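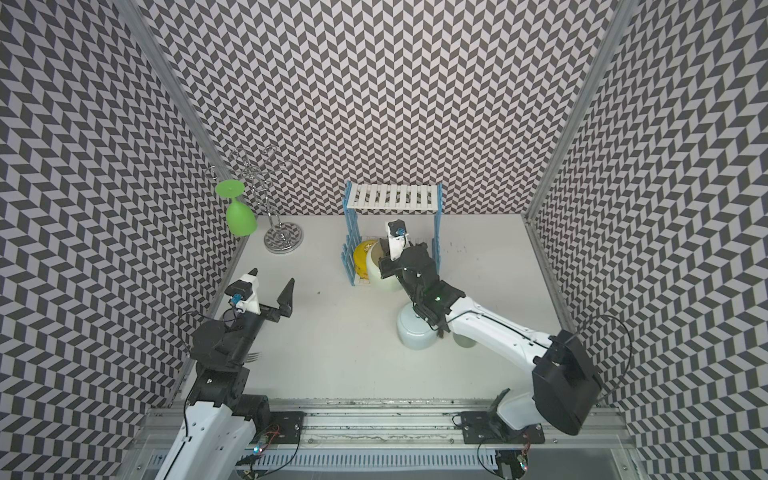

I've had the Cluva countertop dishwasher since July, and enough people have asked me about it that I'm just going to write the whole thing down once and send everybody the link.

Quick background. My kitchen is the kind where you can touch the stove and the fridge at the same time, and there's no space under the counter for a real dishwasher unless I give up the only cabinet that fits my pots. I washed by hand for years. Then my neighbor Peiyu Wan got a Cluva, and every time I went over for dinner she'd load it, push a button and sit back down with us. I was so jealous! I held out a few months and then bought the same one in white.

First, the size. It's bigger than you think. I read all the measurements and even taped out a rectangle on the counter, and I still said a bad word when it came out of the box. The part I forgot is the door, which folds down toward you and needs its own space. My toaster now lives on top of the fridge.

Setup was easy if you don't plan to hook it to the faucet. There's a tank on top and you pour water in with the jug they give you until it beeps. I did that for two weeks and got tired of it, so I bought the faucet hookup from Makris, which was another $77 and worth it. The hose is stiff and a bit ugly (it sort of leans over the sink like it's listening to you) but I never have to pour anything. The drain hose goes in the sink either way. Make sure it's really hooked over the edge. I learned that one on a Friday night in socks.

How does it clean? Really well, better than I do. Plates with dried egg, coffee mugs, the lids with the little rubber ring, all fine on the normal cycle. I stopped using Quick after the first week, it's okay for glasses but it left oatmeal on everything. The Heavy cycle takes forever and makes the kitchen warm, so I run that one at bedtime. Noise is a low swishing and then a loud gurgle when it drains. You can watch TV over the swishing. You can't really watch TV over the gurgle.

The rack is my biggest complaint. It's made for thin flat plates, and half of what I own is bowls. The deep ones have to go in at a slant and they block the spray for whatever is behind them. My Flokell soup bowls don't fit in the slots at all, so I lay them on the cup side and the cups go wherever. Peiyu bent a couple of the prongs on hers with pliers, which I'm too chicken to do while mine's under warranty.

Drying is the other thing. The air dry setting does a decent job on plates, but plastic comes out beaded with water every single time. I know that's true of the big dishwashers too. I still need somewhere to put the plastic stuff after, so don't throw out your drying rack or your glass holder thinking you're done with them.

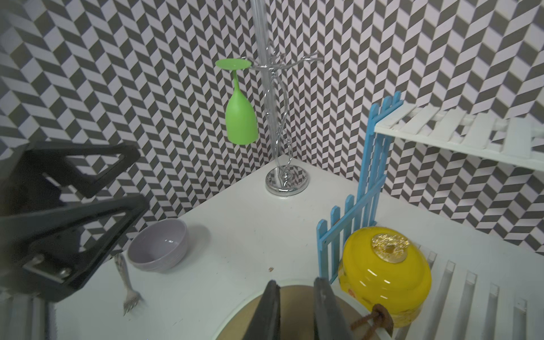 A green plastic wine glass hung upside down on a chrome stand, with a bowl off to the left.

My friend Ourania Sfakianakis has the Skadidis, which is the one everybody compares this to, so I ran a few loads at her place to be fair. It's quieter and the rack is much nicer, with fold-down prongs on one side. But there's no tank, so you have to connect it to a faucet, and the door latch feels flimsy to me. She loves hers. If you've got a lot of bowls and a regular faucet I'd probably tell you to get that one.

Soap: use tablets cut in half, or powder. A whole tablet is too much for a machine this small and everything comes out with a film on it. The manual does say this, on page 2, in tiny letters under a drawing of a fork. Also clean the filter every week. It twists out, you rinse it, you twist it back, and if you skip it you will smell it.

One more gripe, the app. You don't need it, so don't bother. It wanted my location to tell me the rinse was over, and the machine already plays a song for that. The song can be turned off by holding Start and Dry together, which I found in somebody's comment after reading way too many of the 1464 reviews on the store page.

Would I buy it again? Yes, for one or two people in a small place. With kids or a roommate who cooks a lot I think you'd be running it all day. Four stars from me, and I'd give it the fifth if they sold a different rack. Somebody asked whether it fits under low cabinets: mine does, but you need to slide it forward to fill the tank.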